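Home Projects Reports Downloads Contact
Search this site Enter keywords Go

Thermal behavior of a small-form-factor graphics card under three fan curves

Project report, second-year hardware lab
9th January

1. Background

Compact desktop cases leave little room between the graphics card and the side panel. The card then draws air through a narrow gap, and the stock fan curve is seldom tuned for that. The project measured how much of the resulting temperature rise can be recovered by changing the fan curve alone, with no change to the case or the cooler.

The test card was a Graller two-slot model with two axial fans and a factory power limit of 136 W. It was mounted in a Claltel mini-ITX case with the vented side panel fitted. Power came from a 600 W supply. The first bench runs were done in August, outside the case, to get a reference.
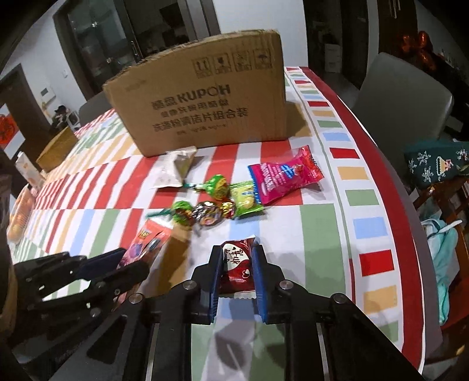 2. Method

Load was generated with Prikov, a looped rendering test that holds the GPU at or near 100 percent use. Each run lasted until the core temperature had been stable for ten minutes. Room temperature was logged by a separate probe placed level with the intake, and all results are stated as rise over room temperature.

Three curves were compared:

Curve A - factory default, fans stopped at idle
Curve B - linear ramp from idle to full load
Curve C - stepped, with hysteresis added to stop the fans from hunting

Curves B and C were written in the Dursun control utility. The utility drops custom profiles after a driver update, so the active profile was checked before every run. Two early runs were thrown out for this reason.

3. Results

Outside the case, the three curves settled close together and the spread was within the error of the probe. With the side panel on, curve A was the warmest and the card lowered its boost clock partway through the run. Curve B held the clock but was the loudest. Curve C settled slightly above B and also held the clock. Fan speed under C changed less often, and the change was easier to ignore at normal sitting distance. 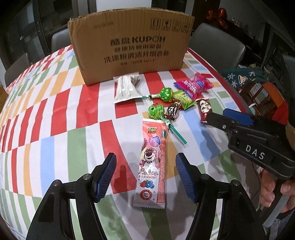 Fig. 2. Table with cardboard box and wrapped sweets.

4. Limits of the work

Only one card was tested, so variation between samples is unknown. Noise was judged by ear - a sound level meter was not available. The thermal paste was left as supplied. Memory temperature is not reported by this card and may follow a different pattern from the core.

5. Further work

Repeat with the card undervolted, then with the side panel replaced by mesh. Log fan speed at a shorter interval.

Related reports
Power supply ripple at low load
Case airflow with one exhaust fan
Reading VRM temperature with a contact probe
Idle power of older graphics cards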